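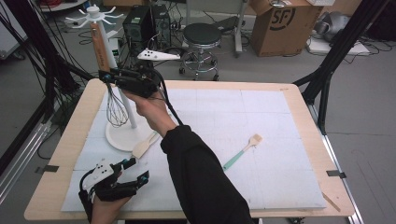

图1 打蛋器与白色器具架

饮品与茶品基础 第四讲 抹茶、粉茶、拼配薄荷茶
(课堂笔记整理版,21/03/2019,没讲完的下次补)

先把上次欠的讲了。粉茶和袋泡茶的区别,考试会考:袋泡是浸出,茶渣留在袋里;粉茶是整片叶子喝下去。所以粉茶对原料的农残、重金属要求更严,有机认证在粉茶上意义更大。这句划线。

一、原料
抹茶:遮荫栽培,采前盖棚,蒸青,不揉捻,去梗去脉以后叫碾茶,再磨。
普通绿茶粉:不一定遮荫,可以炒青,直接粉碎。颜色偏黄,涩。
两个不要混。上次作业有一半人写反了。

遮荫的作用:茶氨酸转成儿茶素的过程变慢,鲜味留住,叶绿素多,颜色深。遮太久产量掉,树也弱。

二、粒度
过筛用200目。粗了挂不住,喝到杯底一层沙。细了也有问题,磨的时候发热,香气跑掉,颜色发暗。石磨慢,球磨快,气流磨最快但是贵。
结块怎么办:先过筛再冲,别指望搅开。受潮的粉过筛也救不回来多少。

三、冲点
水温72度。学生问能不能用开水,能,苦。
步骤:温碗,擦干,过筛,少量水调膏,再加水打。调膏这步最多人省掉,然后来问我为什么有疙瘩。
工具:传统用竹茶筅。食堂、咖啡馆出量大的时候也有人用金属打蛋器或者电动的,泡沫粗一些,刮碗,釉面软的碗不要用。竹茶筅用前热水泡一下,穗会软,不容易断。用完清水冲,不用洗洁精,穗朝上晾。
手法:手腕动,手臂不动。走M字或者W字,最后贴着液面慢慢收,大泡破掉。

四、拼配:薄荷绿茶
这部分参考Torben Rothe的讲义,他那份写得比我细,复印件在资料室。
留兰香和胡椒薄荷分清楚。留兰香主要是香芹酮,偏甜,不怎么凉;胡椒薄荷是薄荷醇,凉感重,容易盖掉茶。
底茶选火功轻一点的。珠茶可以,细嫩的毛尖浪费了。
薄荷叶切碎度要跟茶叶接近,不然运输途中分层,第一袋全是茶最后一袋全是薄荷。
添加方式两种:加干叶;喷精油。标签上写法不一样,喷油的要写香料,天然的也要写。有机产品能不能喷,看认证机构的清单,自己去查,别猜。

五、感官评审记录(上周的)
样品四个,代号分别是 Guretik、Willbridge、Leiva、Flollel。收回有效评分表211份。
Guretik:凉感最强,茶味弱,尾段有点牙膏感(原话,好几张表这么写)
Willbridge:底茶偏老,汤色深,回甘可以
Leiva:平衡,香气散得快,放凉以后几乎没有薄荷味
Flollel:颗粒不匀,同一罐里取样差别大,所以分数的标准差很大,不能直接比均值
数据表一共1,247行,有重复录入,Nicanor Palma同学在清洗,清好了发群里。没清之前不要拿去做方差分析。

六、储存
粉茶开封后冷藏,密封,避光。从冰箱拿出来先回温再开盖,不然水汽凝在粉上。
薄荷拼配茶不要跟别的茶放一个柜子,窜味很快。花茶同理。
铝箔独立包装比纸袋好,成本也高。保值期写多久要看水分活度,不是拍脑袋。

作业
1 比较浸出式和粉末式两种饮用方式下儿茶素摄入的差异,写清楚假设条件。
2 找一款市售薄荷茶,抄下配料表,判断是干叶还是喷油,说理由。
3 选做:用同一款粉,分别过筛和不过筛冲点,记录泡沫保持时间。水温写上,上次好多人没有写水温,没法给分。

下一讲:红茶拼配,带自己的杯子,评茶杯不够分。12月那次补考的同学课后留一下,成绩登记的的时候漏了几个。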